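# 液体充填・滴下用ロボットセルの予算の立て方

対象は、ソースや調味液など粘性のある液体をアームで扱うセルを初めて導入する担当者。アーム本体の選定は済んでいるものとし、周辺機器と消耗品の見積手順を扱う。

## 1. 費目を分ける

見積書を取る前に、費目を次の4つに分けておく。

- 本体:アーム、コントローラ、架台
- ハンド:グリッパ、指先部品、手首カメラ
- 環境:天板、背面シート、照明、ケーブル支持具
- 消耗品:容器、トレー、試験液、清掃用品

Trokarの見積は本体とハンドが一式表記になっている。分割表記を依頼すること。一式のままでは、後でハンドだけをStisellに切り替えた場合の差額が計算できない。

## 2. ハンドの条件を決める

樹脂製の容器は、握る力で中身が出る。把持力の下限値と分解能を仕様書で確認し、下限値の記載がない製品は候補から外す。指先部品は交換前提で、初年度分として6組を計上する。

手首カメラは最短撮影距離を必ず確認する。把持直前は容器が画面の大半を占め、固定焦点の機種では目盛の数字が読めないことがある。液量を目盛で判定する計画なら、近接対応のレンズを使うか、秤を別に置く。秤は600 g対応品で足りる。

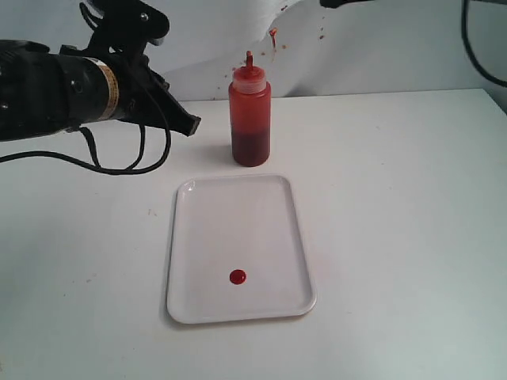
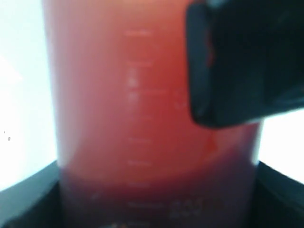

## 3. 環境側の費用

背面シートは飛沫を受ける前提で選ぶ。拭き取れる材質を推奨する。紙を使う場合は交換枚数を消耗品に入れる。天板とトレーは白で統一すると、滴下した液の検出が容易になる。ただし光沢のあるトレーは照明が映り込むため、つや消し品の見積も並べて取る。

ケーブル支持具は省かれやすい費目である。手首から下がるたるみが容器やトレーに触れると、試験をやり直すことになる。クランプと保護チューブを12か所分計上しておく。

## 4. 消耗品の数量

数量は次の式で求める。

`必要数 = 1日の試験回数 × 稼働日数 ÷ 1個あたりの使用可能回数`

5月の稼働日数は19日で計算した。使用可能回数は実測値を使う。実測値がないうちは1とする。

## 5. 発注順

1. ハンドと手首カメラ(納期が最も長い)
2. 本体と架台
3. 天板、照明、ケーブル支持具
4. 消耗品

Ilholmの架台は穴ピッチが独自規格で、変換プレートが別売になる。Bansalの天板と組み合わせる場合は、プレートの型番を発注書に併記する。予備費は本体を除いた合計額に対して設定し、費目ごとの残額を月末に更新する。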